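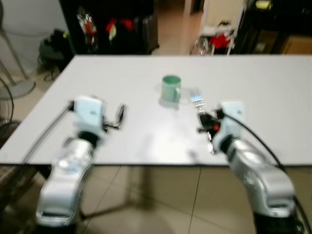
Tableware and Table Surface Work - Progress Report, August

Programs > Shared Kitchen > Reports

August. Prepared by Crisóforo Espinoza for the Talcombe fund

1. Work in the period

Work covered the dining corner of the shared kitchen at Medrano. The grant of $4,000 is for tableware, storage and table surfaces. Purchasing is complete except for the items listed in section 3. The kitchen stayed open for the midday meal throughout.

The color rule agreed at the start of the grant is now in use. Mugs may be any color. Plates are bought in strong colors so that they are easy to find on a pale surface and easy to sort at the sink. Bowls are white and must sit inside the rim of a standard plate, so that a place setting can be carried as one unit. The old mixed stock has been boxed for Bastum - collection is arranged but has no fixed hour.

2. Surfaces

Two table finishes are under comparison, white and beige. The white finish shows shadows and crumbs clearly and is preferred by the people who wipe down. The beige finish shows fewer marks between cleanings. Both are cleaned with the same mild soap. A choice will be made before the next order, and the cost difference is small enough that it will not affect the budget.

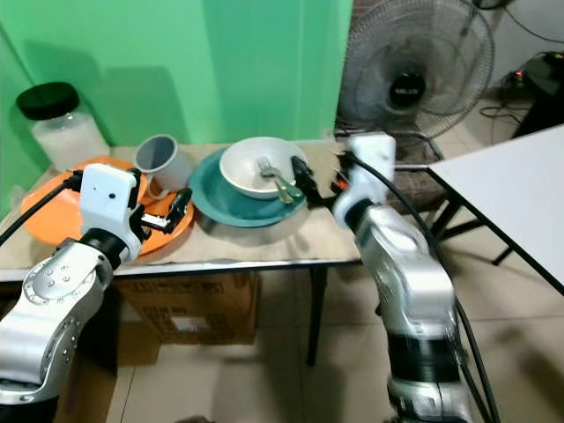

TABLE SETTING AND STORAGE

The bowl on the teal plate follows the nesting rule, with the fork and the green-handled utensil laid inside it. The orange plate is the second color in the range. Dry goods are moving to large glass jars with black lids, kept at the back of the table.

3. Outstanding

- 43 pieces of tableware are on order from Podon. Delivery is expected before the end of the next period.
- Labels for the jars have been printed but not applied.
- A drying rack of the right width has not been found. The present one does not hold the wide-rimmed plates upright.

No change to the budget is requested.

Related items
Storage Survey, Medrano
Bastum Collection Terms
Talcombe Fund: Reporting Dates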